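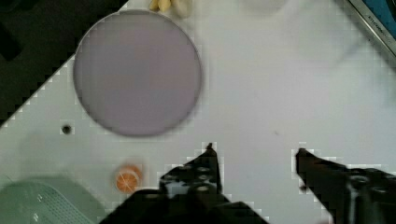 1/ Table layout notes, October

Same white top as last month, same dishes. The large lavender-gray plate goes down first and everything else gets its position from it. I measure from the rim, never from the table edge.

2/ The small dark hole in the top is off limits. Nothing light or round gets parked next to it. The orange slice can stay on that side as long as it lies flat.

3/ Pale green on white is low contrast under my ceiling light. The lavender-gray plate has a thin rim and reads fine. If you are buying dishes for a white table, check the rim before you check the color.

4/ Plate diameter is 209 mm on mine. The Bepari listing says 214. I measured it again across the other axis and got 209 again, so I plan the spacing on that.

5/ Food rule: fruit gets a bowl if it rolls. The toy strawberries roll in a curve and stop on their side. The banana doesn't go anywhere and can sit right by the plate. Packets go down last - they are soft, and they shift whenever something is set beside them.

6/ State of the table partway through. One strawberry in the light blue bowl, one still out on the white. Red packet in the air, sage-green bowl close by. The black cylinders are over by the edge, which I would change next time.
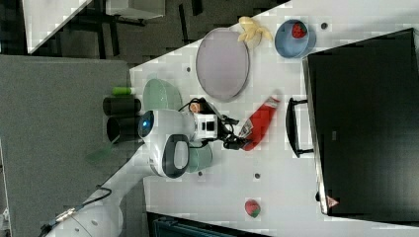

7/ Kayode Jibrin asks why the second strawberry doesn't go in the same bowl as the first. It could. I keep one item per bowl until the whole set is out, then combine. Fewer moves to undo if the plate has to shift.

8/ Miloslav Štěpánek prefers bowls on the short side and cups in the middle. I tried it in the Zastholm kitchen and kept reaching over the cups. Might suit a narrower table.

9/ Putting away is the reverse order: packets, fruit, bowls, plate. Wipe the top before the plate goes back in the drawer. Spacing list for the 81 cm table to follow once I have redrawn it.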